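How to clear a dumping-ground table (fast version)

Posted 15/01/2021, filed under Kitchen

The kitchen table collects everything. Bathroom stuff, snack bags, boxes that came in the mail, half a roll of something. Quick method for getting it back before dinner. Two passes, one bin, no sorting into cute baskets.

You need a trash bin, a damp cloth, a dry cloth and a bowl. That's the list.
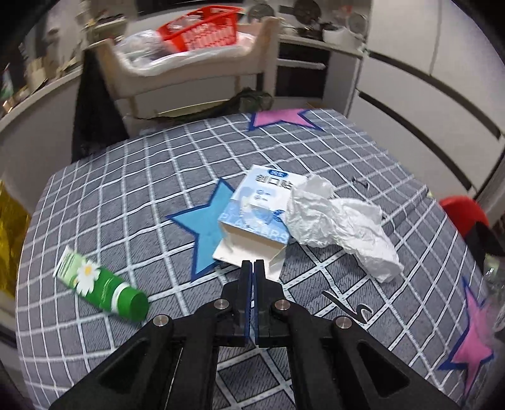
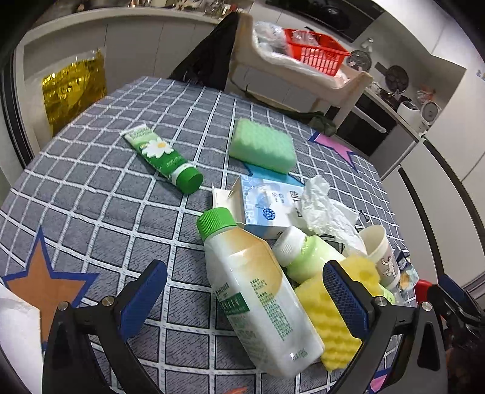
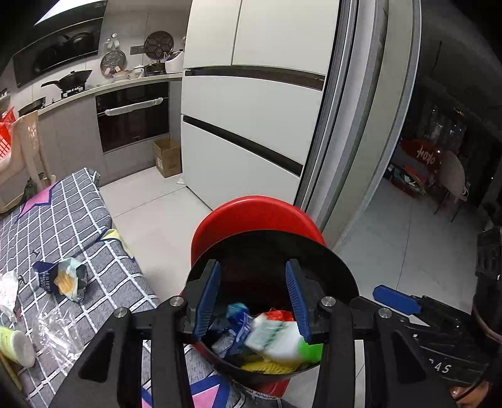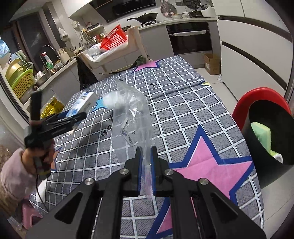
Table stuff and trash, gray grid cloth throughout.

Step 1. Bring the bin to the table

Do this first. Not the other way around. If the bin stays by the door you will make a pile "to take over there" and then the pile lives on the table for a week. I know my own piles.

Put it right next to the edge, lid off if it has one. Close enough that you can drop things in without taking a step. A small round bin is fine, mine is red and not big and it handles a full table of packaging if you press down once in the middle.

Fresh liner before you start. Changing a liner halfway through kills the whole thing — you end up taking out the trash, then checking the mail, then it's dark.

Step 2. First pass, obvious trash only

Anything that is only packaging. Don't read labels, don't open things, don't wonder.

Snack bags. Shake over the bin, fold, in.
Plastic bags with nothing in them. Squash the air out first or they take up the whole bin.
Foil bags. Check with your fingers, there's often something left at the bottom.
Used tissues and paper towels.
Clear wrappers. These slide off onto the floor so get them early.

Clear plastic is the one I miss. On a gray cloth with a white grid it just dissapears. Run your hand flat over the cloth once at the end of the pass and you'll find the last piece. Every time.

Crumpled bags: pick them up from the middle, where they bunch, and lift straight up. Pull from a corner and whatever was sitting on the other corner goes over.

Boxes wait. See next step.

Step 3. Boxes

Torn-open cardboard boxes get their own minute. Look inside. I have thrown out a box with a new tube still in it, and then blamed the store.

Empty? Open both ends, press flat, stack with the recycling. A flat box takes no room. An unflattened box takes up the entire recycling bag and you'll be annoyed at it until pickup.

Not empty? Take the thing out, decide if you need the box. You mostly don't. Exceptions: anything with a return window, and anything where the instructions are only printed on the box. For those I cut out the panel and stick it inside the cabinet door.

If you've got one big carton anyway, stand it on the floor near the fridge and feed the flat ones into it. Saves a bag.

Step 4. Second pass, things that belong somewhere else

Now what's left is real stuff. For us that's mostly bottles and tubes, because people come in from the bathroom holding something and put it down to eat.

Group it by ROOM. Not by type. Type is how you end up with a lovely row of bottles on the table, still on the table.

Bathroom things: bottles, lotion, hand cream, anything with a screw cap. Tighten every cap before you move it. Hand cream especially — a tube lying on its side with the cap half on will find the tablecloth.

Kitchen things: cups, food, greens. Greens go to the fridge or the sink right now, don't leave them for the end. They wilt and then you're throwing out dinner.

Sponges: own category, see below.

Mystery things: the bowl. Any bowl. Everything you can't place in two seconds goes in it. The bowl goes on a chair, not back on the table. That's the rule that makes this work. Once the bowl is on the table the table is a dumping ground again.

One trip per room. Carry the lot in your arms or in a box you haven't flattened yet.

Step 5. Sponges

New ones get mixed in with old ones and then you don't know which has been on the floor. So:

New sponges go under the sink, in the wrapper if it still has one.
In-use sponges go to the sink, standing on edge so they dry.
Unknown sponge is a floor sponge. Always. Cut a corner off so everybody can tell.

The wavy kind and the bumpy kind both hold crumbs. Rinse under the tap and squeeze out, don't just wipe them on the side of the sink.

I swap dish sponges every 2 weeks. Some people go longer. I don't want to know.

Step 6. The cloth

Table is clear now. Don't stop here, this is the part you'll be tempted to skip.

If the cloth is the wipeable kind: damp cloth, long strokes toward you, catch the crumbs in your hand at the edge. Then dry cloth. Patterned cloths hide sticky spots really well, anything with stars or big shapes on it, so go by feel. Drag your palm. If it catches, go back over.

If it's fabric: fold the four corners into the middle, carry it outside, shake it. Check for stuff first. I've shaken a teaspoon into the neighbors' hedge.

Straighten it when it goes back on. If yours has a grid, line it up with the table edge on a square table. On a round table forget it, just get the overhang even.

Step 7. Chairs and floor

The stuff you moved "for a second" is on the chairs. Or on a stool. Or in a basket on top of some other thing. Go around once.

Check under the chairs for bottles. Then sweep the ring around the table, not the whole kitchen. Whole kitchen is another post.

Step 8. Empty the bin

Straight away. Tie the bag, out it goes, new liner in. Bin back to its spot.

A bin that's heaped up over the rim gets things balanced on top of it and they fall off in the night. Sounds like a burglar.

How long does it take

First time, a while. After that 7 minutes on a normal day if the boxes aren't bad. Mornings are worse then evenings, for me.

Stuff people asked last time

Do I have to do two passes? Yes. If you mix trash and put-away you walk to the bathroom with one bottle, see the laundry, gone.

What about the bowl of mystery things? Empty it once a week. Whatever is still in there the second week, toss or give away. Batteries and medicine don't go in the kitchen trash, take those wherever your town takes them.

Can kids do it? Pass one, yes, they like the bin part. Keep bottles of cleaner and anything with a sharp edge out of it, so clear those off yourself before they start.

My table is used for everything all day long. Same here. Do pass one before each meal and the full thing once at night. Pass one on its own is 2 minutes.

Where do you get the tablecloth? Market stall in Sustonport, back in August, no brand on it. Wipeable. It creases if you fold it so roll it up around a cardboard tube.

Does it work on counters? Sort of. Counters have things that are meant to stay out, so you need to decide on those first. Working on a counter version, it'll go up under Kitchen when it's done.

1,538 views · Filed under Kitchen, Quick jobs
Next: Getting tape residue off a plastic crate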